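Komton Magnetic Knife Rack: Four Months on a Tile Wall

I bought the Komton rack in April to replace a wooden knife block that had been taking up the corner next to my stove for years. The block was a gift and I kept it longer than I should have. The slots can't be cleaned properly, and two of my knives were too wide to fit any of them.

The Komton is a plain bar with magnets set behind a walnut face. It comes in two lengths, 300 mm and 400 mm. I have the longer one. It holds six knives with enough room between the handles to get your hand in, or seven if one of them is a small paring knife. Anyone with only three or four knives should get the short one.

In the box you get the bar, two screws, two wall plugs, a strip of adhesive backing and a folded sheet of instructions. The instructions are short. They tell you to use the screws on plaster and the adhesive on tile, and they give a load limit for the adhesive of 2 kg. My six knives together weigh a good deal less than that.

I used the adhesive first. I cleaned the tiles with rubbing alcohol, let them dry, pressed the bar on for a minute and left it overnight with nothing on it, as the sheet says. It held for nine weeks. Then one end started to lift, on the side closer to the stove. I could slide a piece of paper behind it. Nothing fell, but I didn't like the idea of a row of knives over the counter on a strip of tape, so I took it down. The adhesive came off the tile with a hair dryer and a plastic scraper and left no mark.

Second time I drilled. If you rent, ask first. Put masking tape over the spot, start slow with a tile bit and don't use the hammer setting. The plugs in the box are soft and one of them spun in the hole, so I threw both away and used better ones from the hardware store. The screws are fine. The holes on the back of the bar are keyhole slots, which means the spacing has to be right to within a millimeter or so. There is no paper template. I made one by laying the bar face down on a sheet of baking paper and rubbing a pencil over the slots. 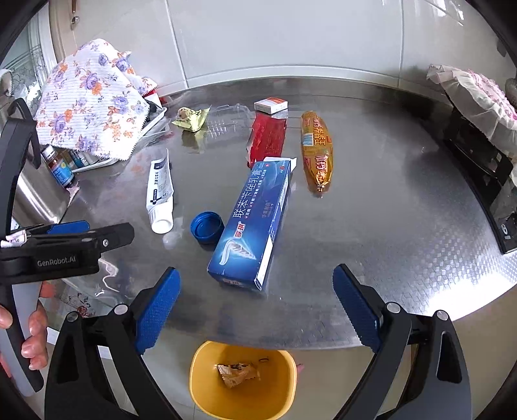 Issue 106 | Page 31

The magnets are strong. A heavy 200 mm chef's knife goes on with a light click and stays where you put it. It takes a small twist to get it off, edge away from the wood. If you pull straight out, the blade comes away suddenly. My daughter found this out with the bread knife and now twists like the rest of us.

There is one weak spot. The magnets are set in separate blocks, and between the third and fourth block there is a gap as wide as my thumb. A thin blade placed there tilts a little. It doesn't fall, but it looks crooked, and I've ended up leaving that place for the kitchen scissors.

The walnut is oiled and needs a new coat now and then. Mine had gone pale along the bottom edge by August, where water runs off the blades if you hang them up without drying them. A little mineral oil on a rag fixed it in five minutes. If you know you won't do that, look at an all-steel bar.

I also tried the Nandeo steel rack at a friend's place. Mio Matsuda has had hers for three years and it looks the same as the day she put it up, apart from fine scratches. It costs less and wipes clean with anything. It is also loud, metal on metal every time, and she says it has put a small nick in one of her Japanese knives. Katsuhiko Yagi, who sharpens for both of us, prefers a wood face for that reason. He sees chipped tips from steel bars more often than from wooden ones, though he puts most of it down to people in a hurry.

The Werkar bar is the cheap option at about a third of the price. I had one in an old apartment. The magnets were too weak for a cleaver and the end caps came off in the first month.

I would buy the Komton again, with screws from the start. What I would like to see changed is the gap in the middle, the plugs, and a template in the box.

Good: strong hold, quiet, kind to edges, six knives in a small space
Bad: poor wall plugs, adhesive lifted near the stove, needs oil
Tested: 400 mm, walnut, on ceramic tile
Rating: 4 out of 5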